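Slot-first sorting

Slot-first sorting is a method for training two-armed robots to put hand tools away on a storage board. It was developed by Parviz Pakzad at the Hanbridge laboratory and first described in May 2026. The name comes from the order of its steps: the robot chooses a free storage place before it chooses a tool to pick up.

Background

Earlier tidying methods usually started with the object. The robot grasped the nearest tool and then searched for somewhere to put it. On a crowded board this often led to a second grasp, as the tool was held at an angle that did not suit the hook.

Method

The policy is trained on around 200 demonstrations recorded by remote operation. A first network marks the hooks and cups that are still free. A second network pairs each one with a tool on the table and assigns the pair to the left or right arm. The grasp is then planned backward from the final hanging position. Only one arm may be near the board at a time.

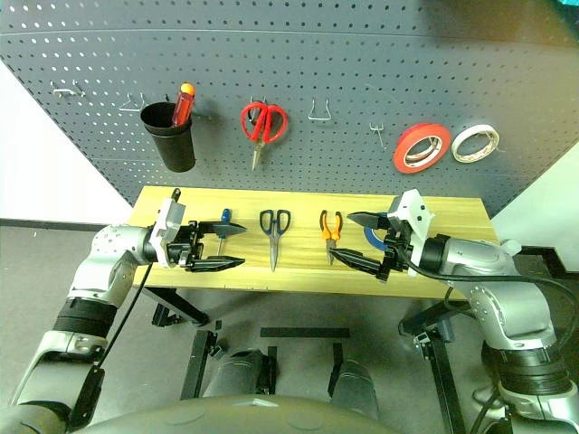

Two-armed setup with pegboard. Several hooks are empty; a screwdriver, scissors, pliers and a roll of blue tape are on the table.

Results

In the Hanbridge trials, regrasps fell from nine per session to two. Scissors were the most reliable item. Tape rolls failed most often, usually by catching on the tip of the hook.

Limitations

The method assumes that every tool has a matching place. It has no rule for tools left over when the board is full. A variant named Doltska, which adds a holding area on the table, is in development.

See also

Bimanual manipulation
Imitation learning
Grasp planning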